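Notebooks > Wustembridge bench > Gripper pads

December, 9:40 pm. Comparing the blue ribbed pads on the hand-held gripper. Box clearing again, same mat as before. Sulastri on notes.

Box wall first. Closed on the torn cardboard edge and tried to keep the fingers square to it.
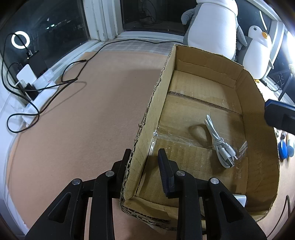
Want a softer close for thin stock. Lau's spring is rated for 141 cycles a day, so ask whether Oltwood has the lighter one.

Black cylinder next, held upright.

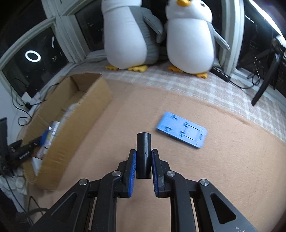 Pad wear to be logged after every 13 grasps. Bastien wants finger angle in the same column as width. Fine by me.

Power adapter last, the 5.0V one, prongs down.
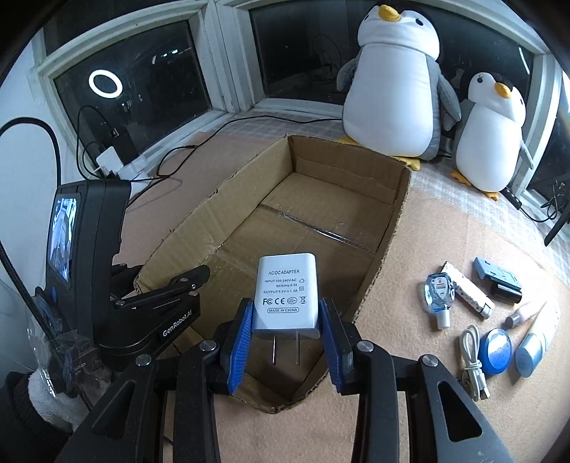 Repeat with the plain pads tomorrow, same objects. Log goes in folder 82.

Contact: Bastien Pruvost, Tusasholm bench group | Back to top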